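4.3 Recording demonstrations with the hand-held gripper

Applies to: Truno hand-held gripper, Nelthorpe capture software
Section revised: December 24, 2018

The Nelthorpe method trains a manipulation policy from demonstrations recorded with a hand-held tool. No robot arm is present while recording. The view from the tool is the only image input to the policy, so framing and finger visibility affect training directly. Complete the calibration in section 4.2 before starting.

4.3.1 Preparing the tool

1. Charge the tool fully and disconnect the cable.
2. Check both fingers for cracks and lateral play. Replace them as a pair.
3. Clean the camera cover with the dry cloth supplied.
4. Start the capture software and enter the unit number printed on the label.
5. Open and close the fingers fully, 3 times. The width trace must return to its starting value after each cycle.

CAUTION: Do not use solvent on the camera cover. Solvent clouds the coating and the damage cannot be reversed.

4.3.2 Checking the view

6. Hold the tool over the work surface with the fingers pointing down and forward.
7. Confirm in the preview that both fingers are visible along their length and that the body of the tool sits at the bottom of the view.
8. Confirm that the items to be handled are visible beyond the fingers. For fabric tasks, use a mixed surface with more than one colour and pattern. 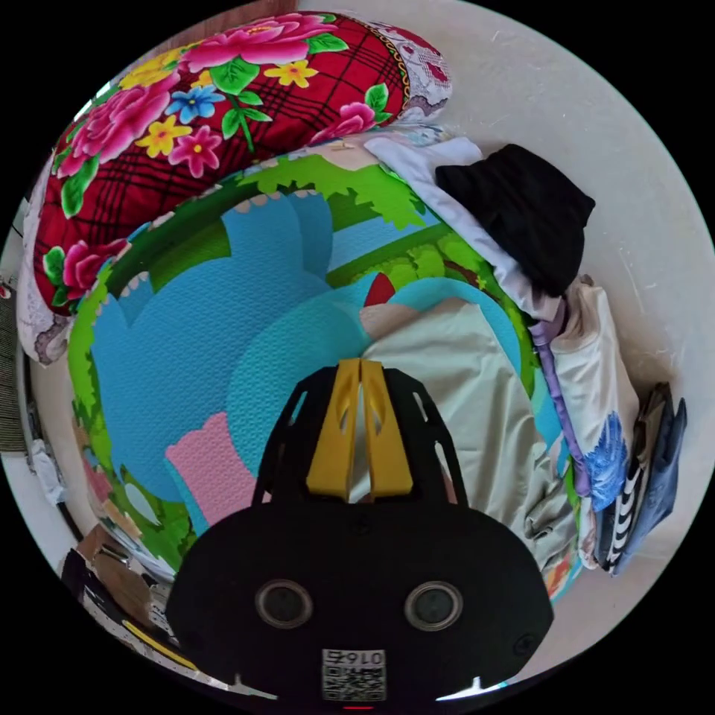
Figure 4-3. View from the tool over a printed foam mat with fabric items. Unit 0167, fingers close together.

9. If a finger is hidden or off-centre, loosen the camera mount, adjust it and repeat steps 6 and 7. Calibration must then be repeated in full.

NOTE: Printed mats and floral or plaid fabrics are acceptable. In the September trials, policies trained only on plain backgrounds missed more grasps when moved to a patterned surface. Results are listed in the Brouwer test report, table 2.

4.3.3 Recording

10. Press the trigger twice to start an episode. Wait for the tone.
11. Approach the item at a steady speed, grasp, move and release. Keep your free hand out of the view.
12. Press the trigger twice to end the episode.
13. Move the items between episodes. Do not restore the same layout.
14. Record 185 episodes for each task. Short sets can be loaded but will be flagged by the training script.

CAUTION: Keep straps, ribbons and loose threads clear of the finger linkage. If fabric is caught, open the fingers by hand before pulling it free.

4.3.4 Rejecting episodes

Delete an episode if tracking was lost, if the item left the view before the grasp, or if the width trace shows a gap. A failed grasp followed by a successful second attempt should be kept and tagged "retry".

Transfer completed sets to the Brandex storage unit before powering down. For upload errors, see section 7.2.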